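Gerow Wool-Fill Duvet, All-Season Weight

Sizes: Twin, Full/Queen, King, and Oversized King
Color: White. We tried others. See below.
Ships from: Gronda warehouse

The Gerow is a duvet for people who have given up on winning the thermostat argument and would like to settle it in bed. The fill is wool, the shell is cotton, and the whole thing weighs a little more than a down duvet of the same warmth. Some customers find the weight soothing. Others find it heavy. Both groups are right and both write to us.

What's inside

The fill is carded wool, washed until it stops smelling like the animal and then laid in flat sheets between two layers of cotton. We buy it through Hauksdóttir, a small scouring mill that answers email when it feels like it and has never once sent us a bad bale. The sheets are stitched down in a wide grid so the wool can't migrate to your feet over the winter, which is what wool would like to do if left to its own devices.

The shell is plain-weave cotton percale. It is crisp at first and slightly noisy. A few washes of the cover you put over it won't change that, but a few months of sleeping under it will. If you want something silky, the Dundgate duvet is two pages over and costs more.

Warmth

We don't use a warmth rating. Every company has its own numbers and they don't agree with each other, and the year we published ours we spent most of January explaining them on the phone. So, in plain words:

If your bedroom is cool at night and you sleep in a T-shirt, the Gerow is probably right all year, with a foot out in summer.

If your bedroom is cold enough that you think about it during dinner, add a blanket on top or buy the Winter weight.

If you sleep hot, wool is still worth a try. It takes up moisture and lets it go again, so you get less of that 3 a.m. greenhouse feeling. It won't cool you down. It's a duvet.

If one of you sleeps hot and the other sleeps cold, buy 2 Twins and stop sharing. We know how this sounds coming from the people who sell the duvets.

Sizing

Buy one size up if you have a deep mattress or a partner who rolls. A Full/Queen on a queen bed covers the top and gives you a modest drop down each side. A King on the same bed gives you enough to fight over. The Oversized King was made for tall beds and has been bought mostly by people with dogs.

Measure your mattress across the top, then measure how far down the side you'd like the duvet to hang, and double that second number before adding it. A surprising share of our returns come from people who added it once.

If you have a padded bed frame, measure the outside of that too. Upholstered sides eat up a few inches of drop, and a duvet that looked generous on a bare metal frame can look like it shrank on the way over.

Duvet covers

Yes, you need one. The Gerow has fabric loops at all four corners and halfway down each long side, and any cover with ties will work. Covers with buttons along the bottom are fine. Covers with snaps are fine until one pulls loose, and then you own a cover with a gap exactly the size of a toe.

Putting the cover on: turn it inside out, lay it flat, put the duvet on top, tie the corners, then roll everything up from the top end like a rug and flip the open end over the roll. Unroll. The first attempt takes a while and may involve language. By the fourth you'll be showing houseguests.

Why only white

We made a batch in oatmeal once. It looked fine in the warehouse and like a used bandage in daylight. We made a smaller batch in gray, which showed through every pale cover our customers owned. White goes under anything, and nearly everyone puts something over it anyway. Get your color from the pillowcases.
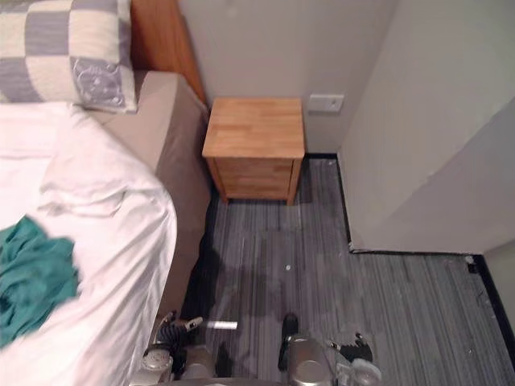

As for making the bed, we take no position. Our returns desk gets a certain number of messages saying the Gerow "won't lie flat," and wool won't, at least not the way polyester does. It has some spring. Shake it from the foot end, let it drop, and walk away. If you want hotel corners, you want a different product and possibly a hotel.

Care

Do not machine wash the duvet. We put this on the label, on a card in the box, and on a second card under the first. A wool fill that goes through a hot cycle comes out as a bath mat.

Air it instead. Hang it over a railing or a couple of chairs on a dry day, in shade, for an afternoon. Twice a year is plenty. For spills, dab with cool water and a little wool soap, then press with a towel. Don't rub. Coffee comes out if you're quick. Red wine mostly doesn't, and that's another thing covers are for.

Store it in the cotton bag it came in, somewhere dry, with cedar if you have moths. Please don't use a vacuum bag. The fill will forgive you for a week or two, but not for a whole summer.

Guarantee and returns

You have thirty nights. Sleep under it, with a cover on, and if you don't like it send it back. We pay the shipping within the lower 48. Stitching is covered for as long as you own the duvet. Teeth and claws are not covered, whoever they belong to.

Returned duvets are inspected, aired, and sold as seconds at the Gronda shop. We've sold over 1000 of those, and the people who buy them are insufferable about the price.

Stock note, Nov 29, 2020: Full/Queen is out until January. Hauksdóttir says the wool is on its way and declined to say where it is now. Twin and King are in stock. You can order the Full/Queen today and we won't charge your card until the box leaves the building.

In the box: one duvet, one cotton storage bag, two cards about not washing it.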